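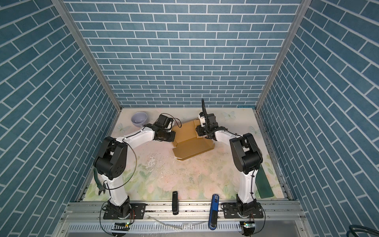 Capucine Tessier replied that she had been hoping for a longer report, and could whoever went first please say how long the queue was and whether you were allowed to ask the staff questions.

odette_renaud wrote:
Fair enough, I only had my phone on the train when I put that up. Longer version.

The open day was at Kudora, in the unit behind the old Marchal depot. Doors at ten, and I was in the second group. You sign a sheet, get a sticker and wait in the corridor until they call you. I waited 45 minutes. There's a coffee machine but bring coins.

The two-arm cell was the one I went for. The job is cardboard boxes. Our group stood behind a rope and saw three goes at it. Two of them I'd call good. On the other one the left arm pushed a flap down at the wrong angle and the operator stopped it and set everything up again by hand. Yes, you can ask questions, they were happy to talk.

jsabatier wrote:
Two out of three is not much to build an open day on. I did packing for eleven years and a new starter gets the fold right by the end of the first morning. What were they claiming for it?

odette_renaud wrote:
They weren't claiming anything. The woman running it said they had logged 845 attempts since August and that cardboard is awkward because it never bends the same way twice. She didn't give a success rate and I didn't ask.

jsabatier wrote:
That's the first thing I would have asked.

Ysaline A. wrote:
I was in the afternoon group and somebody did ask. She said 197 of the last lot had needed a person to step in, but she didn't say how big the last lot was, so make of that what you will. I thought it was a decent demo. The arms are small, smaller than I'd pictured, and quieter than the printer in our office.

I liked the flowery table top. My gran had a cloth very like it.

Jérémie, I don't think it's fair to set it against a packer. They said at the start it was a research bench.

jsabatier wrote:
Then they should put that on the poster. The poster said "see the packing line of tomorrow". I travelled an hour and a half to the last one of these on the strength of a poster.

sandrine.l wrote:
The poster was done by the business park, not by Kudora. I agree it was daft.

Does anyone know if the Revatis stand was there as well? It was on the list I got by email.

odette_renaud wrote:
It was on my list too but I didn't see it. There was an empty table by the stairs with their name on a card.

Capucine Tessier wrote:
Thanks Odette, much better. Is there another date? I'd bring my son, he's fourteen and does the robotics club at school.

Ysaline A. wrote:
18/01/2023 was the only one on the site when I looked. You could ring them. Under-16s need an adult to sign the sheet.

jsabatier wrote:
If you do go, ask for the success rate.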